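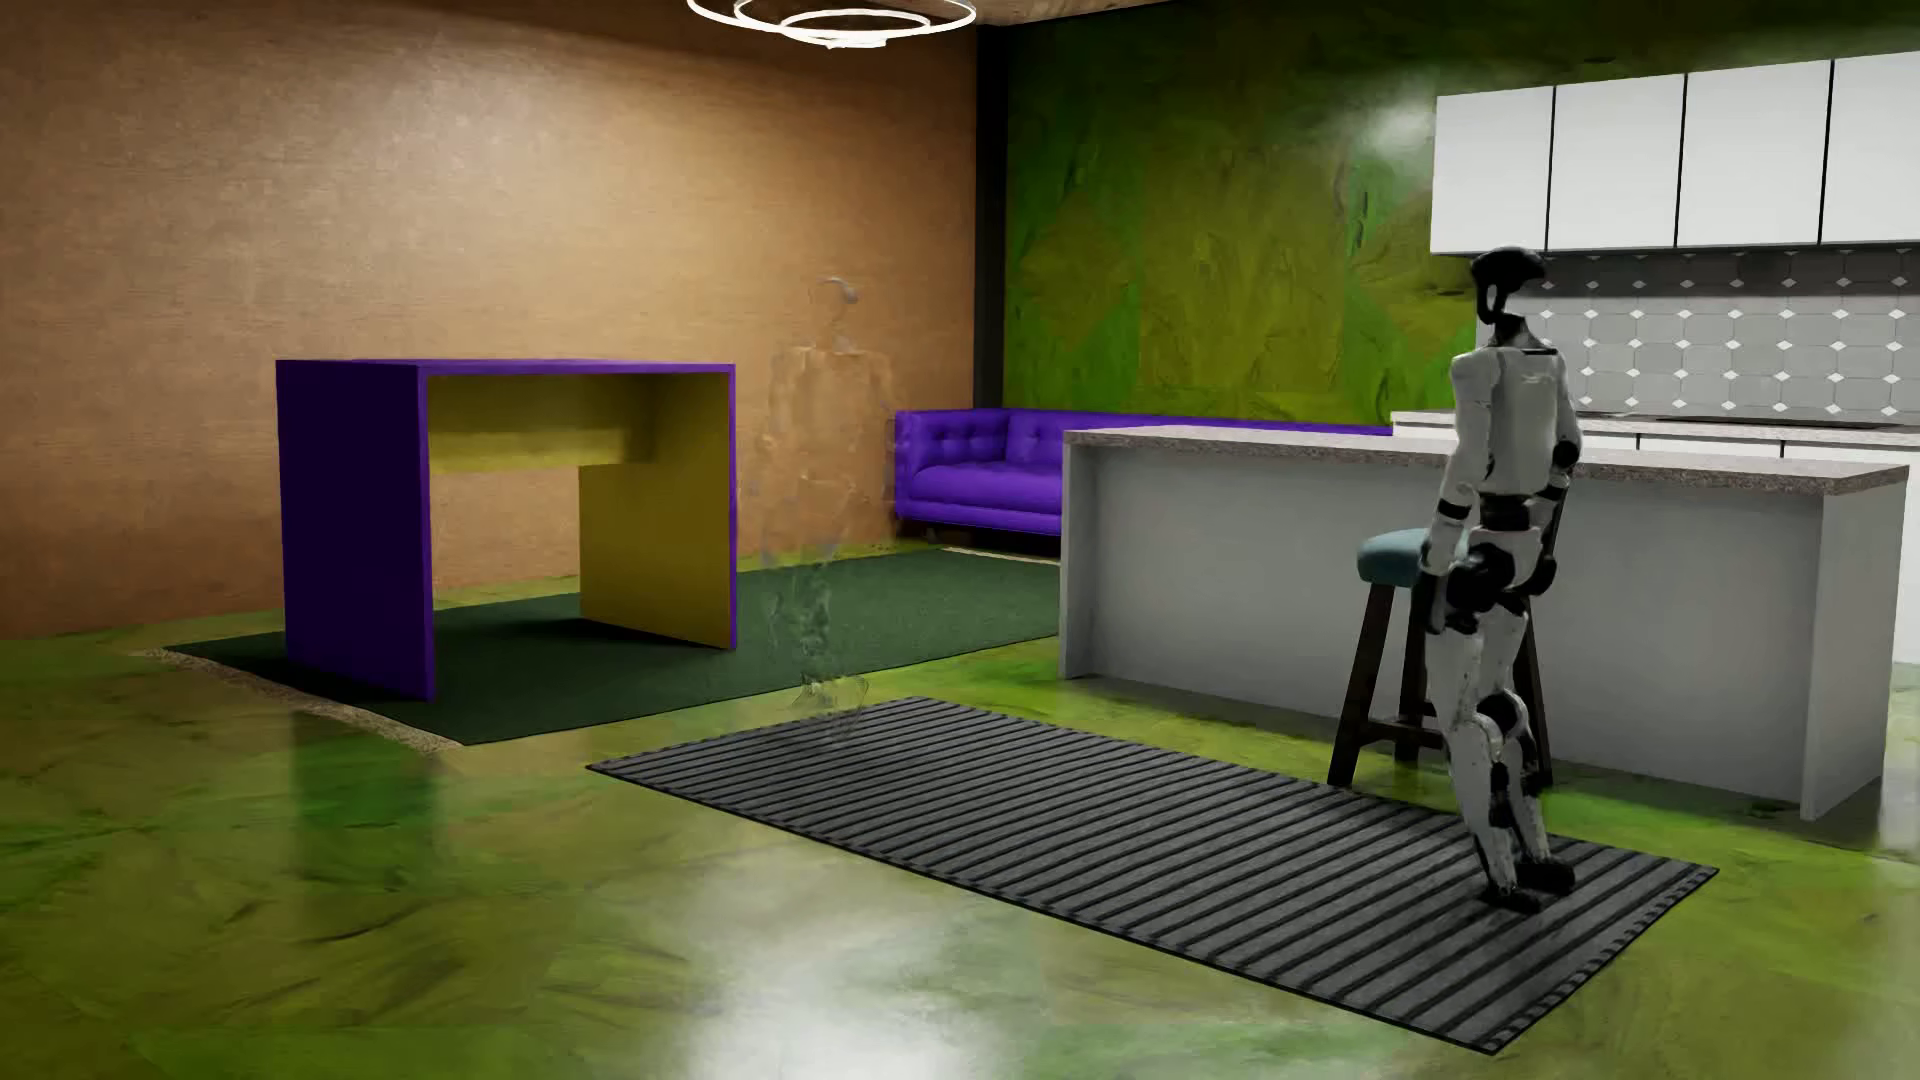 Slide 4: the humanoid in the simulated apartment, kitchen side.

Keep this one up while you cover what Brero sells. It's a pack of home interiors for testing robots before they go near a real house. We had it on trial at Orkadside through May.

Point out the rug and the bar stool by the island. Feet and furniture are where our walking code struggles, so we started there.

Numbers: 344 test runs, almost 8 hours of setup. Most of the setup was getting our joint limits to import – Keegan Tipoki has the fix if anyone asks.

Good: rooms load fast, and furniture is easy to swap. Bad: the manual is thin, and support took 7 days to answer.

Price question will come up. Say we're still talking. Then hand over to Kane Merrick for Direnine.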